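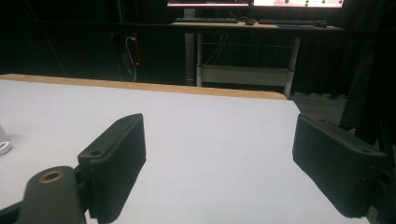

A white tabletop, with a computer desk in the darkened room beyond.

Stetley has run the billing records for the Pickering water district since the last system was retired. The changeover took 2 years. We spoke with the firm's data manager about what slowed it down.

"Meter numbers," she said. "The old system allowed 900 of them to be entered twice. Both entries were valid. Both received bills."

The duplicates were sorted by hand against the paper route books. Of these, 200 could not be matched to any address and were sent to the field crew in Pondel. The rest were merged in March.

She does not recommend automatic merging. "Two accounts with the same meter number may be a typing error or a replaced meter. The software treats them the same. The customer does not."

The new database, Wetia, rejects a repeated number at entry. It also keeps the date each meter was installed, a field the old one lacked. Asked what she would change, she named the error log. "It lists 1037 codes. We use very few. I would like the others hidden."

Work on the sewer accounts starts next, using the same procedure.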